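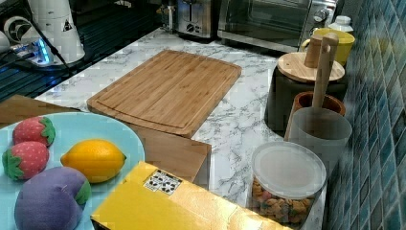

How to Read a Practice Timing Sheet Like the Pit Wall Does

If you only look at the fastest lap after a free practice session, you are missing the best part! Endurance racing practice sheets are full of clues about who will be quick on Sunday-length stints, who is nursing a tire problem and who is hiding something. All you need is the lap-by-lap PDF, a spreadsheet and a quiet half hour.

I'll use the spring test at Vultcombe as my running case. It's a great track for this, with one long straight, a slow first sector and a final corner that eats rear tires for breakfast.

What you need

The full lap chart for the session (the classification page alone won't do)
The sector times, if the series publishes them
Top speeds from the speed trap
Any spreadsheet program

Step 1: Get the laps into columns

Copy the lap chart into your spreadsheet, one car per column, one lap per row. PDF tables love to fall apart when you paste them, so check the last lap of every car against the original before you go any further. Times should be in plain seconds. If your program insists on treating 1:52.4 as ten to two in the afternoon, format the cells as text first, then convert with a formula.

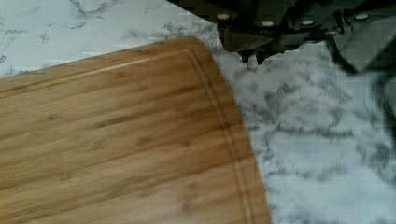 Bamboo board with a juice groove, on the marble-patterned counter.

Step 2: Throw out the laps that don't count

Delete every out-lap and in-lap. Then look for slow laps that show up for all cars at the same time, which usually means a full course yellow. Take those out as well. What's left will look like a set of short blocks, and those blocks are your stints.

Be careful with the odd slow lap in the middle of a good run. In multi-class racing that's often just traffic, a GT car getting stuck behind another in the twisty bits or being passed by two prototypes at the worst possible place. I leave those laps in but color them gray.

Step 3: Split the quick runs from the long runs

A run of three or four laps with one big effort is a qualifying simulation. A run of ten or more with steady times is race work, and that's where the fun starts! Take the average of each long run, leaving out the gray laps, and line the cars up against each other.

At Vultcombe the Jumley team was nowhere near the top of the classification. On the long runs, though, their car was right there with the leaders, and it hardly dropped off at all in the last five laps. You would never have guessed it from the headline times.

Step 4: Check the speed trap

Sort the list by class. In our Vultcombe session the fastest GT car went through the trap at 224 km/h, which isn't a huge number, but the straight there starts from a crawl. A car that's quick in a straight line and slow in the corners is probably running low wing. The reverse can mean more downforce, or a driver lifting early on purpose to keep the rulemakers guessing. Look at several laps before you decide. One tow can fool you completely.

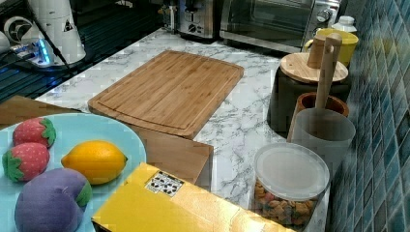

Step 5: Plot the tire drop-off

Make a simple line chart of each long run, with lap number along the bottom and lap time up the side. A gentle upward slope is normal tire wear. A sudden step usually means the tires have fallen off the cliff, and a line that slopes downward tells you the fuel is burning off faster than the rubber is going away. I love that last kind, it's such a good sign for a race car.

The Lacerda entry had the prettiest line of the whole test, nearly flat from start to finish. The Gravo car was faster for six laps and then climbed like a staircase.

Step 6: Write down what you think

Put a couple of sentences per car at the bottom of the sheet, before you read anybody else's report. Then come back after the race and compare. My own file has 195 laps in it from that one test, and I still got the GT winner wrong (fuel strategy, don't ask). Save the sheet with the track name and session number, and use the same column layout at the next round so you can paste the two side by side.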